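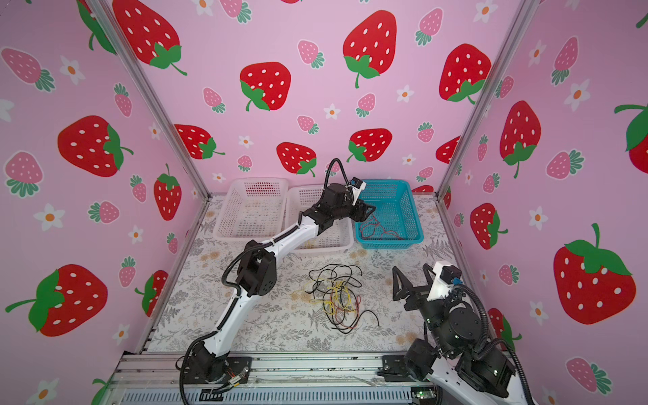
Section 6
Hanging Patterned Wallpaper

Gundau Wallcoverings
Installation Guide for the Avon Range
Revised 2/22/26

6.1 Scope

This section applies to all patterned papers in the Avon range supplied in standard rolls. It covers interior walls that are flat, sound and dry. Ceilings, stairwells and curved surfaces are treated in Section 8. Self-adhesive papers sold under the Bang name are installed by a different method and must not be hung with paste.

The instructions assume that the walls have been prepared in accordance with Section 4 and that the number of rolls has been worked out from the table in Section 5.

6.2 Checking the rolls

The Avon range is listed under 1,761 pattern and color codes, and several codes differ by a single digit. Check every roll before any wrapping is removed.

1. Read the pattern code on each label and compare it with the order form.
2. Read the batch number on each label. All rolls used in one room should carry the same batch number.
3. Find the hanging symbols and note whether the pattern is a straight match, a drop match or a free match. The pattern repeat is printed beside the symbol.
4. Unroll the first arm's length of each roll in daylight and compare the color side by side.
5. Keep one label until the work is finished and accepted.

Note: Gundau will exchange unopened rolls from a mixed batch. Claims for color difference cannot be accepted after more than one roll has been cut.

6.3 Tools and materials

Sirkent ready-mixed paste or Sirkent powder paste
Pasting table, paste brush or roller, and bucket
Plumb line or long level
Pencil and tape measure
Paperhanging brush
Seam roller, for flat papers only
Trimming knife with spare blades
Long scissors
Clean sponge and two buckets of clean water
Stepladder in good condition

Ink pens and felt markers must not be used on the wall or on the back of the paper. The color may show through after pasting.

6.4 Setting the first line

Room corners are seldom true. The first length is always hung to a plumb line marked on the wall, and never to a corner or door frame.

1. Select the starting wall. In most rooms this is the wall beside the main window, working away from the light. Where the pattern is large and the room has a chimney breast, begin at the center of the chimney breast so that the design is balanced on both sides.
2. Measure the width of the paper. Mark this distance from the corner, less the thickness of a pencil for each small irregularity found in the corner.
3. Hang the plumb line through the mark and allow it to come to rest.
4. Mark the wall lightly at several heights behind the line and join the marks with the level.
5. Decide where the main motif will fall at the top of the wall. A full motif directly below the ceiling line is usual. If the ceiling slopes noticeably, place a plain part of the pattern there instead.

6.5 Cutting and matching

1. Measure the height of the wall from ceiling to baseboard in more than one place. Use the largest figure.
2. Add 4 inches for trimming, divided equally between top and bottom.
3. Cut the first length and write "1" and the word "top" on the back in pencil.
4. Lay the next part of the roll beside the first length, face up. Slide it until the pattern meets along the full edge, then cut.
5. Number each length in the order in which it will be hung.

For a drop match, cut alternate lengths from two rolls. This reduces waste considerably on papers with a long repeat. Offcuts should be kept for the spaces above doors and below windows.

Caution: Do not cut all the lengths for a room before the first three have been hung and inspected. If a printing fault becomes apparent, stop work and contact the supplier.

6.6 Pasting and soaking

1. Mix powder paste according to the packet and leave it to stand for 15 minutes. Stir again before use. Ready-mixed paste needs no standing time.
2. Place the length face down with one edge level with the table edge.
3. Apply paste along the center and brush outward to the edges. Move the paper across the table before pasting the far edge so that paste does not reach the printed side.
4. Fold the pasted ends toward the middle without creasing them.
5. Leave the length to soak for 10 minutes, or for the time shown on the label if this is different.

Soaking times must be the same for every length. Paper expands as it takes up moisture, and lengths soaked for different times will not match along the seam. Write the starting time on a piece of scrap paper beside each folded length.

Caution: Sirkent pastes contain a fungicide. Keep paste away from children and pets, wash hands before eating, and do not pour leftover paste into a garden drain.

6.7 Hanging

1. Turn off the electricity at the main panel before working near switches or outlets.
2. Carry the folded length to the wall and open the top fold.
3. Align the edge with the pencil line, leaving the trimming allowance above the ceiling line.
4. Brush down the center and then toward each side. Lift and reposition the paper if a crease forms.
5. Open the lower fold and continue to the baseboard.
6. Press the paper into the angle at top and bottom with the back of the scissors. Trim with a sharp blade.
7. Wipe paste from the ceiling, baseboard and paper face with a damp sponge. Rinse the sponge often.
8. Hang the second length so that its edge meets the first without overlapping. Match the pattern at eye level first.

At an internal corner, cut the length so that it turns onto the next wall by half an inch. Mark a new plumb line on that wall and hang the remainder to it, covering the turned edge. A slight loss of pattern in the corner is normal and is not a fault in the paper.

6.8 Drying and care

Close the windows and leave the heating at its usual setting or lower. Small bubbles often disappear as the paper dries and should be left alone until the following day. A bubble that remains may be slit with a fresh blade, pasted with a fine brush and pressed flat.

Do not place furniture against the wall for 6 days. Retain one part roll for repairs and store it flat, wrapped, in a dry cupboard. Cleaning instructions are given in Section 9.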